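From: Bernardo Abreu
To: Brallthorpe Bell and Choir list
Date: 30 Nov 2024
Subject: Re: [brallthorpe] Learning the alto line when you can't read music

Natalina Messina wrote:

> Hi all, new alto here (I joined in May and have mostly been
> hiding in the back row, so you may not know my face). I can't
> read music beyond knowing that up is up and down is down. At
> rehearsal I lean on whoever is next to me, and then I get home
> and the tune takes over and my part is gone. Is there a way to
> practice alone that doesn't involve a piano? I don't have one
> and my neighbors would not thank me. Also, does anyone have a
> clean copy of the Potham carol? Mine is missing the last page.
>
> Natalina

Natalina, welcome out of the back row! I sang tenor for years before I could read a thing, so please don't feel you snuck in.

What worked for me was learning the words first, without any notes at all. I say them in rhythm, out loud, while I do the dishes or walk the dog, until I stop tripping on the breath spots. The Potham carol has that nasty place in verse 2 where the altos come in half a line after everybody else, and if you can speak it in time you're most of the way there. Then I hum my part over the top of a recording, very quietly, and if I get pulled onto the tune I go back to the start of the phrase (only the phrase, or you'll be at it all night and hate the thing by Advent).

Dario Sorrentino made practice tracks for all four parts last year, with your own line loud and the others way down in the background. They're still in the shared folder under "Potham", and I think the alto one is him singing up in his head voice, which is worth the download all by itself. Ask him nicely and he might do the Thongdee lullaby too. I've been after him about that one for weeks. 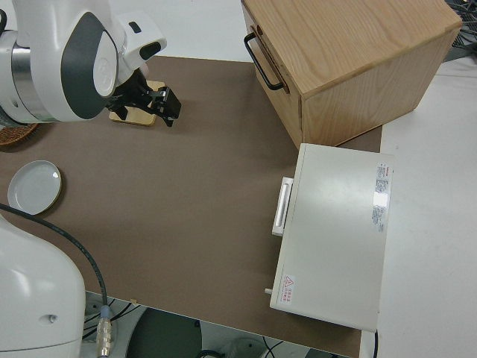
The other thing is to get a pencil and mark up your copy. Draw an arrow every time your note goes up or down, and put a big circle around any note you keep getting wrong. My copies look like a toddler got hold of them. If there's a long held note, write the count over it, and if somebody else sings your starting note just before you come in, write down who it is! In the carol you can steal yours from the basses at the end of the verse. They land on it an octave lower and sit there, bless them.

As for the missing last page, you're not alone, because a whole batch got copied without it. The original book is from 1862 and the spine is so tight that the last page curls into the fold and the copier chews it up. Nazareno Sanna has typed out a fresh version with bigger words and I'll bring a stack on rehearsal night. Whoever has the loose pages from the old set, please bring them back, even the coffee-stained ones. We started with 100 copies and I'd love to know where they've all wandered off to.

A couple of us meet at my place at 6 before rehearsal to run the hard bits, no piano, just a pitch pipe and a plate of whatever's in the cupboard. Come along if you like. We go over each entry slowly until it stops sounding like a traffic jam, and then we all drive over to the hall together. Street parking is fine on the Brulavside end.

Oh, and for everyone else: we're doing the carol a step lower this year. The sopranos asked and the basses have stopped complaining, so please pencil that in too.

See you there,
Bernardo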